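4.2 What guests read, and when they read it

I went into this part of the study expecting the review scores to do most of the talking. They didn't. We had 3,847 guest comments from 61 small hotels in and near Zinderbridge, and when I first sorted them by topic I got the usual pile: breakfast, parking, noise, the shower. Printed information barely showed up. Then I re-sorted them by the hour the guest said the problem came up, and there it was, a big lump of grumbling between ten at night and one in the morning. People wanted the Wi-Fi password, or the checkout time, or how to reach the front desk, and they were already in bed.

So the question became a very plain one: where does a hotel put its words? Most of our hotels use a folder on the desk, and guests told us (at length!) that they never open it. A smaller group puts a single card by the bed, as in Figure 3.
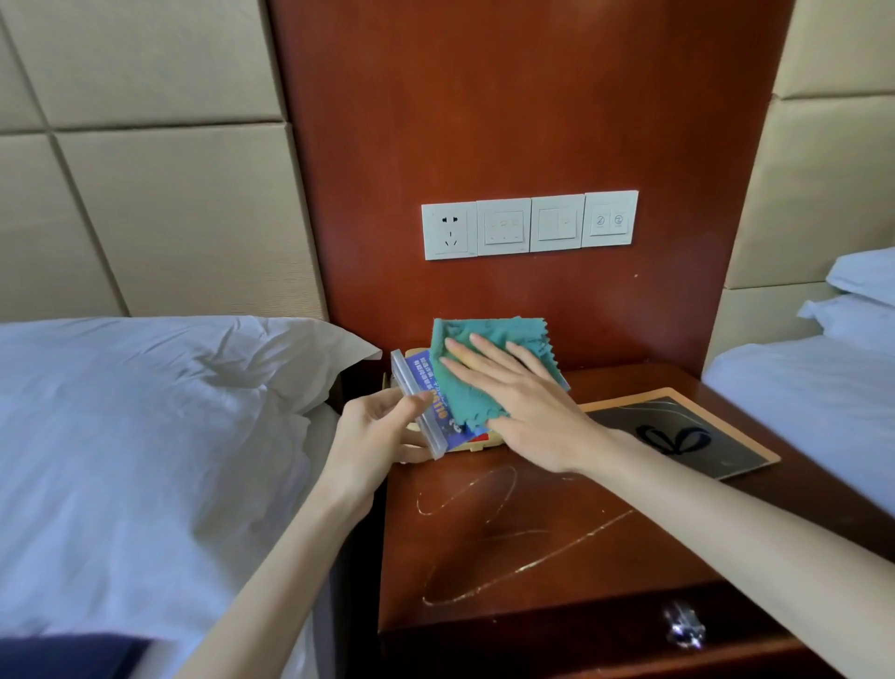

Figure 3. Printed card in a clear holder on a nightstand between two beds.

I have to admit I like the bedside card, and I tried to keep that out of the coding. Two of us read every comment separately and argued over the leftovers, using the Cele scheme with one change: I split "couldn't find it" from "found it, couldn't read it." That second group was bigger than I'd guessed. Small type is a real headache at midnight, and so is pale lettering on a colored background. One guest at the Nernemton wrote that she ended up reading hers by the light of the bathroom door.

The hotels that kept their text under 40 words did better on this, even the ones with ugly cards. The worst case in our set ran past 2,000 words, most of it about the minibar.

Place matters as well as length, and the nightstand is already a busy spot.

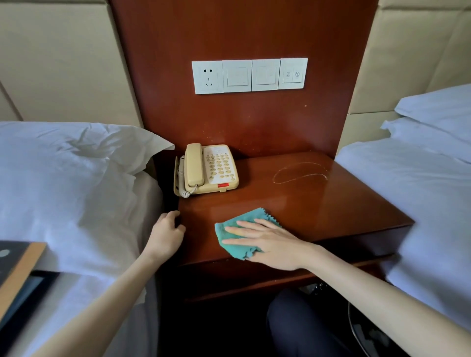 Guests put down glasses, chargers, books, water. Several hotels told us their cards kept wandering off to a drawer or the windowsill, and the Bellell started checking for them each June when it redoes the rooms – a bit late for anyone staying in March. I didn't ask the other managers how often they check, and I wish I had. The comments can tell me that a guest never saw a card, but they can't tell me whether there was one in the room to see. I come back to that gap in 5.1, along with the trouble we had coding comments left by families, where one person did the complaining for everybody.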